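12월. 밤 11시 넘음

오늘 하루종일 정신없었다. 짧게 쓰고 자야지 하면서 또 길어질 듯.

아침

알람 못 들음. 눈 떠보니 Serena한테 부재중 두 통. 커피도 못 마시고 뛰어나감. 목도리 놓고 나와서 다시 올라갔다가, 이번엔 열쇠를 안에 두고 나올 뻔. 버스는 눈앞에서 출발. 다음 버스는 만원. 서서 가는 내내 옆 사람 우산이 내 무릎을 찔렀다.

도착하니까 Serena는 벌써 와서 상자를 반은 풀어놨더라. 미안해서 점심은 내가 산다고 했는데 결국 점심을 세 시에 먹음. 김밥. 식은 거. 그래도 맛있었다.

오전에 한 일

Motaung에서 온 상자 정리. 수건이랑 비누, 컵 종류가 다 섞여서 왔다. 누가 이렇게 쌌는지 진짜. 컵 사이에 종이도 제대로 안 끼워져 있어서 하나 꺼낼 때마다 숨을 참았다. 깨진 건 2개. 둘 다 손잡이가 나갔다. Lino한테 사진 보내니까 "그거 화분 하면 되겠네" 이러고 끝. 본인 돈 아니라고. 근데 막상 버리려니 아까워서 하나는 가방에 넣어 옴. 지금 책상 위에 있다. 연필 꽂아놨는데 나름 괜찮음.

Jahangir는 오전 내내 전화기 붙들고 있었다. Mamevley 쪽에서 목록을 또 바꿔 달라고 했단다. 세 번째다. 칫솔은 빼고 빗을 넣자고 했다가, 다시 칫솔로 하자고 했다가. 결국 칫솔로 감. 그럴 거면 처음부터 그냥 두지... 나는 못 들은 척하고 수건만 갰다. 수건은 반으로 접고 또 반, 그 다음에 말기. Assunta 아주머니가 알려준 방식인데 이게 제일 안 풀린다. 한참 말고 나니 손가락이 다 건조해져서 핸드크림을 Maiara한테 빌렸다. 냄새가 너무 좋아서 이름 물어봤는데 벌써 까먹음. 내일 다시 물어볼것.

오후

욕실 소품 놓아보는 거. 이게 제일 오래 걸렸다. 다 해서 일곱 군데 자리를 잡아야 하는데 한 군데에서 한 시간을 썼으니 말 다 했지. 컵을 가운데 놓을지 구석에 놓을지로 Serena랑 Maiara가 한참 실랑이. Serena는 무조건 뒤쪽 가운데. Maiara는 그러면 손님 손이 안 닿는다고. 나는 솔직히 아무 데나 괜찮았는데 자꾸 나한테 물어봄. 물어볼 때마다 마지막에 말한 사람 편을 들었더니 둘 다 나를 안 믿게 됐다 ㅋㅋ

크림색 컵이 제일 예쁘다. 겉은 심심한데 안쪽이 적갈색이라 들여다보는 맛이 있음. 집에도 이런 거 하나 있으면 좋겠다. 가격 물어보니 Kulo에서 대략 700개씩 떼오는 거라 낱개로는 안 판단다. 칫 (칫솔 아님). 엄마 것도 같이 사드리고 싶었는데.

검은 천은 뒤에 걸고 집게로 집었다. 왼쪽은 주름이 좀 남았는데 다들 지쳐서 더는 안 건드림. 집게 색도 제각각. 구리색 하나, 은색 하나. 나는 은근히 그게 계속 신경 쓰임. 하늘색 U랑 분홍색 M 글자는 멀리서 봐도 귀엽다. 검은 바탕이라 더 튀어 보이는 것같다.

결국 컵은 Serena 말대로 뒤쪽 가운데. 칫솔은 왼쪽으로 기대고 치약은 세워서 같이 꽂았다. 밝은 나무 상판이라 크림색이랑 잘 맞는다. Maiara는 아직도 좀 삐져있음.
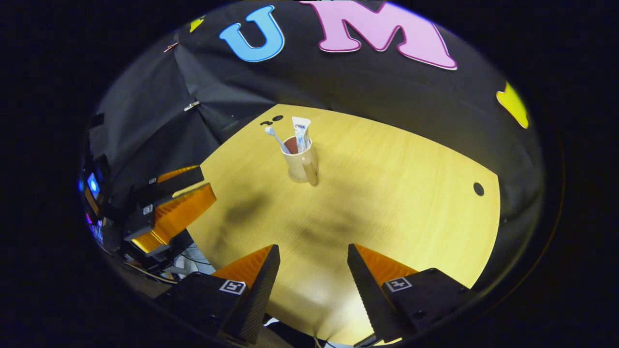
저녁

여섯 시 반쯤 나옴. 벌써 깜깜하고 바람이 장난 아니었다. 버스 기다리는 동안 Maiara랑 붕어빵 사먹음. 팥 두 개, 슈크림 한 개. 슈크림은 반으로 나눴는데 Maiara가 머리 쪽 가져감. 먹고 나니까 기분이 좀 풀린 것 같길래 컵 얘기는 안 꺼냈다. 잘한 듯.

집에 와서 양치하려는데 치약이 다 떨어짐. 하루종일 치약을 만지고 왔는데 정작 우리집 치약이 없다니. 가위로 배를 갈라서 긁어 썼다. 내일 꼭 사기. 칫솔도 솔이 다 벌어졌더라. 이것도 바꿀 때 됐음.

엄마한테 전화 왔는데 씻느라 못 받았다. 다시 걸기엔 너무 늦어서 문자만. 김장김치 보냈다고 하신다. 냉장고에 자리 없는데 어쩌지. 반찬통부터 치워야 함.

내일 할 거

치약, 칫솔, 건전지
Maiara한테 핸드크림 이름
Jahangir한테 Masus 영수증 넘겨주기 (가방 앞주머니에 있음!! 또 까먹지 말것)
냉장고 둘째 칸 비우기
Serena 점심 제대로 사주기. 따뜻한 걸로

발 시리다. 수면양말 한 짝이 어디 갔는지 모르겠네. 그냥 잔다.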